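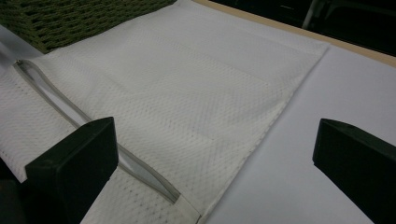 Figure 7.1 A mesh laundry bag with a long zip, laid on a white table.

Contents > Part 2 > Chapter 7
Previous chapter | Next chapter | Glossary | Index
Search this book Go

Chapter 7: Holes That Do a Job

Pick up a sieve, a tea strainer, a fishing net or a pair of tights and you are holding a material that is partly made of nothing. The gaps matter every bit as much as the threads! In this chapter we look at mesh, and at how people choose the size of a hole so that some things get through and others stay put.

We have met fabrics already. In Chapter 6 you pulled samples until they tore and drew graphs of the results (if yours came out wobbly, keep it, we shall need it again in Section 7.4). There we treated cloth as a solid sheet. Now we look closer, and the sheet turns into a pattern of threads and spaces that repeats itself over and over.

A laundry bag is a lovely place to start. Water and soap have to pass in and out freely, while socks and thin straps have to stay inside. So the holes must be far bigger than a drop of soapy water needs and far smaller than a sock. Between those two limits there is a lot of room, and the maker can think about other things - how strong the netting is, how it feels, how much thread it uses up.

Other jobs leave much less room. At the flour mill in Clastville, Asuka Ebihara looks after a stack of sieves, each one finer than the one above. When she began there in September 2000 the mill used 2 sieves, and the bakers grumbled about gritty bread. Her story, told in Section 7.3, shows how a tiny change in hole size can alter a whole loaf.

Then there is the net maker Gilberto Huaranga, whose problem runs the other way. He wants small fish to swim out. His test net has 961 holes in a square panel, 31 along each side, and you will work out from his notes how wide each one is when the net is pulled tight and when it hangs slack. The answers are surprisingly different, and I still enjoy seeing a class find that out for themselves.

Before you read on, find three things at home with holes made on purpose. For each, write down what should get through and what should not. Bring a ruler and a hand lens to the next lesson.

Key words for this chapter: mesh, aperture, warp, weft, knit, open area, filter.

7.1 Counting and measuring holes

Lay your sample flat on dark paper and mark out a square two centimetres wide. Count the holes along one edge first, then along the edge next to it.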